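How to Slice Lemons for a Pitcher, and What to Do With the Rest of Them

My grandmother kept a bowl of lemons on the counter from April until the first cold snap, and I have never quite broken the habit. If you have people coming over and you want a pitcher of something cold on the table, a few nicely cut lemon slices will do more for it than any fancy syrup. It's a small job, and I know it seems silly to write a whole page on it, but I get asked, so let's go through it slowly.

What you'll need

Lemons (one for slices, two or three more for juice)
A cutting board that doesn't slide
A knife with a decent edge
A small metal cup or jigger for measuring
A pitcher that holds at least two quarts
A dish towel, and then another dish towel

Picking and washing the lemons

Choose lemons that feel heavy in your hand and give a little when you squeeze them. The big knobby ones look wonderful in a bowl, but they tend to be all pith. Run them under warm water and rub them well with your fingers, especially if they're the shiny, waxed kind from the supermarket. Dry them off completely. A wet lemon rolls around under the knife, and I have a scar on my left thumb to remind me.

Cutting the slices

Set your board down on a damp cloth so it stays put. Trim off one end of the lemon until you can see the flesh, and save that little cap for the garbage disposal or for rubbing down the board later. Then turn the lemon on its side, tuck your fingertips under, and cut straight across with a gentle sawing motion. I like my slices the thickness of a pencil. Any thinner and they go limp in the pitcher, any thicker and they sink and sulk at the bottom.

Flick the seeds out with the tip of the knife as you go. You won't get them all – I never do – but the ones you miss will end up in somebody's glass, and somebody will tease you about it.

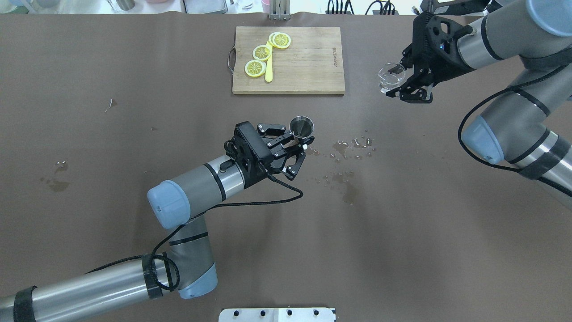 Emília Vrabec

Four slices on the board is a good start for a small pitcher. Let them sit while you measure everything else, and don't fuss over them if a couple overlap. For a big crowd I cut twice that and keep the extra in a covered dish in the refrigerator, where they hold up nicely until evening.

Measuring with a small cup

A little steel cup is my favorite thing for lemon juice, and it's much easier to pour from than a measuring spoon. Mine came in a drawer of odds and ends from my aunt and has no markings at all, so the first thing I did was fill it with water and tip it into a proper measuring cup to see what it held. Do the same with yours if you aren't sure. After that you can just count cupfuls.

Hold it over the pitcher when you pour, please. I say this as someone who always measures out over the table and then wonders why there are puddles. If you do end up with drops of water on a dark tabletop, blot them with the second towel right away and they won't leave those chalky spots.

Putting the pitcher together

For a pitcher of plain lemon water, use 2 quarts of cold water and the slices, and leave it in the refrigerator for an hour. For lemonade, stir one cup of sugar into one cup of hot water until it's clear, let it cool, then add a cup of lemon juice and five cups of cold water. Taste it before the ice goes in, and add more juice if your lemons were on the mild side. My friend Rosalía likes hers so sour it makes your ears ring, so I leave a saucer of extra slices by her chair.

Looking after the board

Lemon juice is hard on wood if you let it sit. Rinse the board with warm water, wipe it down, and stand it on its edge to dry with air on both sides. Wash the knife by hand at the same time, and dry it before it goes back in the drawer.

Any leftover slices can be frozen flat on a sheet of wax paper and then tipped into a bag. They go straight from the freezer into a glass of iced tea.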